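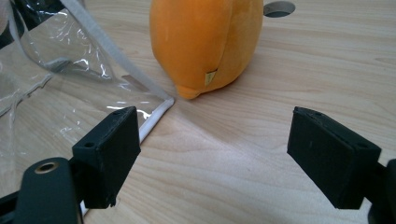 How long do you leave a sourdough starter before you give up on it? I gave mine 13 days, and it came good on the last one.

So. Second go at this. The first starter died in October, went pink, straight in the bin. Jar too. Didn't want to know.

This time I used rye flour from the Rarkent mill, the stoneground one, instead of the cheap white. 100 grams flour, same of water, stir, lid on loose. Feed it every morning before work. Missed two mornings. Fed it at lunch instead, it didn't seem to care.

Day three it went mad with bubbles and I got all excited. Then nothing. Flat as paint for a week. Apparantly that's normal, the early bubbles are the wrong bugs and you have to wait for the right ones to move in. Wish I'd read that before chucking number one's older sister last winter.
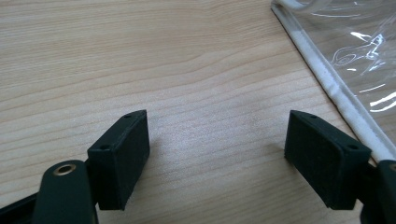

*Nice bit of grain on this table.*

Kitchen has been sitting on 28 degrees most afternoons so I moved the jar to the laundry, way cooler in there. Smell changed from old socks to sort of green apple. Much better. Doubled in 7 hours after that, rubber band on the jar to mark the level.

First loaf: dense. Good flavour though, proper sour, ate most of it toasted with butter and too much honey. Crust was a decent colour. Underproofed I think, I was impatient and it was nearly midnight.

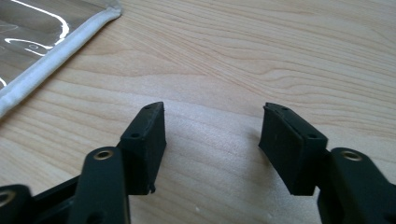 *Silver pouch, top left.*

Next one gets a full overnight in the fridge. Also want to try the Stulava method where you hold back the salt for half an hour, no idea if it makes a differnce. Will use up the rest of the rye first, then maybe a bag of spelt.

Discard is going into pancakes. Had them for dinner twice now. Ok must go, jar needs feeding.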